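Wer schreit, hat noch lange kein Argument

Ich gebe es zu: Ich schaue Parlamentsdebatten. Freiwillig, abends, mit Chips. Meine Frau hält das für eine Störung, und nach der letzten Haushaltsdebatte bin ich fast geneigt, ihr recht zu geben. 72 Minuten lang ging es um die Frage, ob ein Abgeordneter einen anderen »Schoßhund« nennen darf. Für den eigentlichen Haushalt blieben dann noch 9 Minuten. Ich habe mitgestoppt, ja, so jemand bin ich.

Jetzt heißt es überall, das Präsidium müsse härter durchgreifen. Mehr Ordnungsrufe, schnellere Saalverweise, am besten gleich die Diäten kürzen. Verstehe ich gut! Ich hätte an dem Abend auch gern jemanden vor die Tür gesetzt. Nur glaube ich inzwischen, dass genau das die Belohnung ist. Ailsa Imrie, die bei uns im Wahlkreis Hepburn sitzt und als eher brav gilt, ist im Mai einmal rausgeflogen — und hatte danach mehr Sendezeit als in drei Jahren Ausschussarbeit zusammen. Ihren Antrag zum Nahverkehr kennt bis heute kein Mensch.

Lachlan Cruickshank, mit dem ich mich seit Ewigkeiten über so etwas streite, sagt dazu immer, Krawall gehöre eben zur Demokratie, und wer es gern still habe, solle in die Bibliothek gehen. Da ist ja was dran. Ein Zwischenruf, der sitzt, ist mir lieber als eine abgelesene Rede, bei der die halbe Fraktion aufs Handy guckt. Aber ein Zwischenruf dauert zwei Sekunden. Was wir inzwischen sehen, sind Geschäftsordnungsanträge am laufenden Band, einer nach dem anderen, bis die Redezeit weg ist und die Kameras auch. 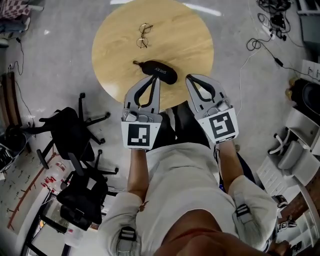
Mein Vorschlag wäre langweilig: eine feste Uhr für die Sachdebatte, die bei jedem Geschäftsordnungsantrag anhält. Wer stört, verlängert dann bloß den Abend, auch den eigenen. In Elwood macht der Stadtrat das seit einer Weile so, und die Sitzungen sind zwar länger, aber es wird wieder über Straßen geredet. Am Ende ist das doch Arbeit wie andere auch, man steht mit hochgeschobenen Ärmeln am Tisch, hat in jeder Hand ein Werkzeug und schaut nach unten auf das, was man gerade tut. Im Plenum schauen mir zu viele nach oben zur Pressetribüne.

Ob das im Landesparlament durchkommt, weiß ich nicht. Die Fraktionen müssten es selbst beschließen, und die leben nun mal ganz gut vom Getöse. Ich habe meiner Abgeordneten jedenfalls geschrieben, ziemlich lang, fürchte ich — geantwortet hat bisher nur das Büro, mit einer Broschüre über Besuchergruppen.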